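How to Knock In a New Cricket Bat (and Which Advice to Ignore)

Every new bat comes with a story. The shop says it has been pre-knocked. The label says it is match ready. A man at the nets says he never bothered with any of it and his bat lasted for years. I have been fixing and selling bats on the side long enough to doubt all three of them, and the man at the nets most of all, as he bats at number ten.

What follows is the way I do it. It is slow and dull. It is also a lot cheaper than a second bat.

What "pre-knocked" usually means

At the factory, the blade goes through a press. Some makers then run it under a machine with a ball or mallet head for a few minutes. That helps. It does very little for the edges and the toe, though, and those are the parts that crack. If the seller can't tell you how long the machine work took or which parts of the blade it covered, treat the bat as raw.

My own test case was a Wallberg that came with a sticker promising it was ready for play. I took it at its word and used it on a Tuesday evening against a hard two-piece ball. Toe split, second over. The store pointed to a line on the care card that said further preparation was recommended. Read the card before you believe the sticker.

What you need

Raw linseed oil (not boiled, which has drying agents in it)
A soft rag
A wooden bat mallet, or an old ball in a sock if you have patience
Fine sandpaper
An anti-scuff sheet, if you want one
An old leather ball in decent shape

You do not need a special oil with a bat company's name on it. I have used the Stollon bottle and I have used the tin from the hardware store, and I could not tell the two bats apart afterward. One of them cost four times as much.

Step 1: Oil it, but not much

Check first whether your bat has a factory cover on the face. If it does, oil only the bare wood on the edges, toe and back. Put a teaspoon of oil on the rag and wipe on a thin coat. Keep it off the splice, the handle and the stickers. Oil in the splice can loosen the glue, and then you have a different repair on your hands.

Lay the bat flat, face up, overnight. Don't stand it on its toe, where the oil will collect. Give it a second light coat the next day if the wood still looks thirsty. Two coats is plenty. People who tell you to do five have heavy bats.

Step 2: Start soft on the face

Hold the bat by the handle and tap the middle of the face with the mallet. Soft taps, the kind that wouldn't wake anyone in the next room. Work up and down the hitting area. After half an hour, start hitting harder. Move out toward the edges as you go, but never strike the back of the blade, the splice or the stickers.

Step 3: Round the edges

This is the part people skip. Strike the edge at an angle with glancing blows, so the hard corner becomes a soft curve. Do not hit the edge square on. Same idea at the toe: work the corner where the face meets the bottom, and leave the bottom itself alone.

How long should it all take? Six hours is the figure that gets passed around, and I have never found out where it came from. Toivo Saarela, who opened for our second team, wrote down every mallet strike on his Verhoeven and stopped at 3,429. It was a good bat. So was the one I gave four hours and never counted. Softer pressed blades need longer, and the only real measure is the next step.

Step 4: Test it

Bounce the old ball on the face, or have someone give you gentle throwdowns. Look for seam marks. If the ball leaves dents you can feel with a fingertip, go back to the mallet for another hour. When the marks are faint and shallow, move to short catches, then to the nets.

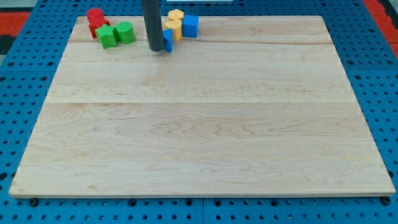

Pale maple board on a blue pegboard table.

Step 5: Cover it, or don't

An anti-scuff sheet holds small surface cracks together and keeps some damp out. It won't save a bat that was not knocked in. Sand off any loose fibers, wipe the face with a dry rag, wait until the oil has fully soaked in, then press the sheet on from the center outward to chase out bubbles. Trim it short of the toe.

As for toe guards, I fit them on bats that will see wet grass and leave them off the rest. The Avport one I tried trapped water underneath and the toe swelled anyway. Glue matters more than the brand.

Step 6: The first few sessions

Use old balls only in the nets. No new ball, no yorkers, no bowling machine. Machine balls are hard and dimpled and will undo a week's work. If fine surface cracks show up on the face, leave them be; they are normal in willow. A crack you can get a fingernail into needs glue and a day in a clamp before the bat goes out again.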